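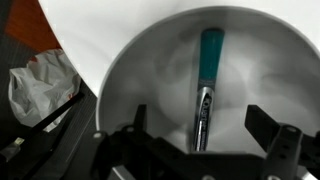 Getting things out of the bowl

8/9/25

I said in my last post that I would write up the bowl task once I had enough attempts to say something useful. I now have 800 of them, which is more than I planned, so this is the write-up.

The task is simple to say. A tube of toothpaste is in a bowl, and the arm has to take it out and put it down on the table. A person drives the arm from a second, smaller arm at the desk, and everything the person does is recorded. Later the recordings are used to train a model that should do the same thing on its own. I do most of the driving in the afternoons and Panagiotis Zacharopoulos does the rest.

We picked the bowl on purpose. Our earlier work, back in April, was all on flat surfaces, and the model got good at that quite quickly. You come straight down, close, lift. With a bowl there is a rim to clear and the sides slope, so the tube hardly ever lies level. One end is usually higher than the other. If you come straight down in the middle of it you often get one finger on the wall of the bowl before the other has reached the tube, and then the whole bowl slides.

My first day was poor. I kept looking at the table from my chair and steering by that, and from there you can't see how the fingers sit against the tube. Panagiotis drives almost entirely from the wrist camera view and only looks up for the big moves. I changed to his way and my failures dropped a good deal. It feels wrong for the first hour or so. Your hands want to agree with what your eyes see across the room, and the wrist view turns as you turn.

A few things I would tell anyone starting on this.

Turn the wrist before you go down. If you turn it once you are inside the bowl you will hit the side. I line the fingers up along the tube from well above the rim, stop for a moment, and then lower.

Don't hurry the stop. When I was tired I ran the turning and lowering together, and it looked smoother to me, but those recordings were harder for the model to learn from. We trained one version on only the slower ones and it did better with fewer attempts. The software we use for sorting them is called Pliltow, and it lets you tag an attempt as you finish it. I wish I had tagged speed from the beginning. I had to go back through the first 3 folders by eye.

Hold the tube nearer the thick end if you can. The crimped end is flat and gives a decent grip when it is facing the right way, but it often isn't.

Move the bowl between attempts. We had a long run with the bowl in nearly the same spot, and the model learned the spot. It would go there whether the bowl was there or not. Now we shift it after each attempt, and sometimes it goes right out towards the rim of the table, where the arm has less room to work with.

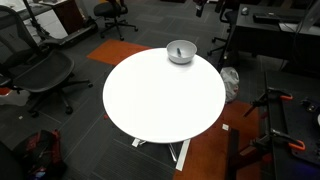

The bowl set towards the back of the round table.

Keep the bad ones, but keep them apart. There is some argument about this. At Lurnmont, where I worked before, everything that failed was deleted the same day. At Gusel we keep an attempt if the driver missed and then recovered, and we only drop it if the tube never came out. I think the recoveries are worth having. The model misses quite often, and it needs to have seen what to do next.

The white bowl on the white table gave us some trouble too. The cameras find it hard to tell where the rim ends when the light is strong. I thought about putting a coloured cloth down and decided against it for now. Kitchens have white bowls and white tables in them, and I would sooner find out how bad the problem is. We may do a batch with other bowls later and compare.

As for how it is going, the model gets the tube out most of the time when the tube leans against the wall of the bowl with one end up. It is much worse when the tube has rolled flat to the bottom. I went through the recordings and found that we had far fewer of those, simply from the way we drop the tube in. So that is next. I will be placing it by hand at the bottom for a while, which is slower.

The target for the whole set is 4,000 attempts over several objects. At our present pace that is a lot of afternoons. My wrist gets sore after 7 or 8 goes in a row without a rest, so I have started swapping with Panagiotis more often, and the recordings from late in the day have improved.

I will post the figures for the flat-lying tube when I have them. If you drive an arm yourself and have a better way of getting under something at the bottom of a bowl, please leave a comment.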